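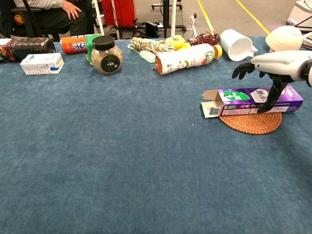
The hardest part of clearing a cupboard is finding somewhere to put everything down, one participant in the Clundura household trial reported, adding that a kitchen table fills up long before the shelves are empty.

Rondska has now published the Clundura sorting method, a written procedure for emptying, checking and refilling household cupboards in which food, containers and small domestic items are stored together. The method was prepared with Jolumach, the storage planning firm, and tested in 209 households before release. It is issued as a printed booklet and as a plain text file, and will be available through Mercado shops from February.

The procedure is based on a single table, covered with a cloth. Goods taken from the cupboard are placed in a row along the far edge, and the centre of the table is kept free as the working area. One item at a time is brought forward, checked and assigned to a group. Items that roll – cans, bottles, wrapped cylindrical packs – may be laid on their sides if the cloth has enough grip to hold them. A thick, felt-like cloth is suitable. Oilcloth and other smooth coverings are not recommended for this stage.

A round woven coaster or similar flat mat may be used to mark the checking position. Long cartons can be set across it diagonally if they are wider than the mat. Cartons with an open end flap should be checked for contents and then either closed or flattened. Where a barcode sticker is fixed to the end face, the booklet advises leaving it in place until the carton is discarded, as it may be needed for returns.

Clundura uses 4 groups: sealed food and drink; opened or decanted food; empty vessels and tableware; and items that do not belong in a food cupboard. The fourth group proved the most variable during the trial. Dog toys, loose packaging and plastic trays were among the entries recorded by participants. The booklet does not say where such items should go, only that they should leave the table before refilling begins.

Decanted food is treated separately from sealed food. Dry goods kept in clear jars with screw lids, such as grains or seeds, are to be identified and labelled before they are returned to the shelf. A label on the front of the jar is preferred to one on the lid, which cannot be read above eye level. If the contents cannot be identified, the jar is moved to the fourth group. Snack bags and other soft packs are stored upright in a tray where shelf depth allows.

Pitchers and bowls are sorted last. They take up the largest area on the table in proportion to their weight and are often returned to the shelf in positions that block smaller goods. The method allows bowls to be stored upturned. A pitcher may be laid on its side for sorting, with the spout pointing away from the working area, but should be stood up again for storage.

The reference list supplied with the booklet contains 269 entries, arranged alphabetically, each with a group number and a suggested shelf height. Entries are given by type of object and form of packaging, with no brand names. Rondska and Jolumach revised the list after the household trial, mainly to divide entries for bottles by size and to add a separate entry for cans stored on their sides.

The complete procedure is set out in 8 steps. It can be interrupted after any step except the sixth, in which shelves are wiped and left to dry. Households with more than one cupboard are advised to finish the first before opening the second. No special equipment is required, and the table cloth is not supplied.

Mercado will stock the booklet in its kitchen storage section, next to jars and shelf trays. Shops taking part will also keep a reference copy at the service desk. The text file can be requested from Rondska by post or through the company's usual order form.

Notes to editors: Clundura is the name of the sorting method and of the booklet. Review copies and the full reference list are available on request from the Rondska press office. Enquiries concerning shelf heights and storage planning should be addressed to Jolumach.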